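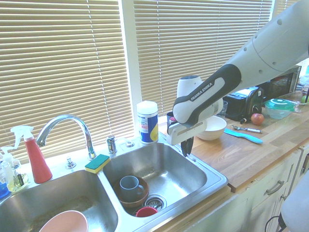 Noboru Aoki replied that he would drop the point cloud filter before touching the planner. The planner is doing what it was told. If the filter smears the divider between the basins, you get a wall that is four times too thick, and of course no path fits.

hfurukawa wrote:
I tried that already. With the filter off, the divider comes out fine but the faucet turns into a cloud of speckles and the arm refuses to move at all. Start state in collision, every time. So I need something in between. For anyone coming in now, the job is picking dishes out of the sink with the Franka and setting them on the counter. Planning is through Zarkport with the stock sampling planner. It times out on any grasp in the right basin where the dish sits inside another dish. Out of 358 logged attempts, 109 ended in a planning timeout. The rest either finished or failed for grasp reasons, and I'm not asking about those.

bartos_h wrote:
What is your timeout set to?

hfurukawa wrote:
300 ms. I had it at a full second before. It made almost no difference to the count, it only made the run slower.

bartos_h wrote:
Then it isn't a time problem. Either the goal is unreachable in the model or the sampler can't find the gap. Check inverse kinematics at the goal pose first, with collision checking off. If that works, turn collision checking on for one object at a time. Takes ten minutes and you'll know which thing is blocking.

Akihiko K. wrote:
Agree on checking IK. Disagree that it isn't a time problem. A sampling planner going down into a sink with a faucet beside it is a narrow passage. You can be reachable and collision free at the goal and still time out nine times in ten. Don't plan all the way in. Plan to a pregrasp above the rim, then do a straight Cartesian move down. That's how we did it in Murakami and our timeouts went away.

bartos_h wrote:
Your timeouts went away because a straight line either works or fails right off. You moved them to a different column in the log.

Akihiko K. wrote:
No, the success count went up too. I'd have noticed.

hfurukawa wrote:
OK, did the check. IK with collisions off is good for nearly all of the failed goals. With only the sink mesh turned on, still good. With the faucet on, still good. With the dishes on, the mug inside the bowl fails. The bowl goes in as a solid cylinder, so anything inside it is in collision by definition, and so are the fingers.

N. Aoki wrote:
That will do it. The fitting step in Zarkport makes convex shapes unless you tell it otherwise. A bowl has no inside as far as it knows. Set primitive_fit: false for the bowl class and pass the mesh, or split it into convex pieces. Eight pieces is plenty for a bowl.

tsugiyama wrote:
Or leave the shapes alone and allow contact between the fingers and the bowl in the allowed collision matrix during the approach. Two lines. I wouldn't bother with decomposition for a dish that is going to be moved in a minute anyway.

N. Aoki wrote:
I would not do that. If you allow finger to bowl contact, the planner will happily send the fingers through the side of the bowl. It's a real object. You want the inside free and the wall still there.

tsugiyama wrote:
Not if you combine it with Akihiko's straight move from above. The only direction is down. It can't go through the side.

N. Aoki wrote:
It can if the bowl pose is off by a centimeter. Metal sinks are bad for depth cameras and I would assume the pose is off.

bartos_h wrote:
Both of you are right for different setups. If the pose is good, the matrix is fine. If it isn't, neither fix saves you and you need a force threshold on the way down. Set one either way. Franka gives you external wrench estimates, so there's no hardware to add.

hfurukawa wrote:
I have a threshold but it only stops the arm. It doesn't back out. Right now somebody has to clear the error and jog it up.

Akihiko K. wrote:
Add a retreat along the same line you came in on. Store the joint path from the Cartesian move and play it backward. Don't replan from inside the sink, you'll be in the same hole as before.

hfurukawa wrote:
That makes sense. I'll do it in this order: convex pieces for the bowls, pregrasp above the rim, straight move down, reverse path on contact. The matrix idea I'll keep on a branch and compare.

tsugiyama wrote:
Keep the speed low on the straight part. The limits in Zarkport are per plan, not per segment, so you have to retime it yourself. There is a script in the Stino repo, retime_segment.py. It works with the June release. I haven't tried it on anything newer.

hfurukawa wrote:
Found it, thanks. Had to change one import. Bowls are in as pieces now and the planner finds the pregrasp for the mug goals that used to time out. I've only replayed the logged scenes, nothing on the arm yet. The faucet speckle is still there with the filter off.

N. Aoki wrote:
For the faucet, put in a fixed model and mask out the points near it. It doesn't move.

bartos_h wrote:
The spout on most of them swivels.

N. Aoki wrote:
Then tape it.

Contact the moderators | © Sernosura Forums | Back to top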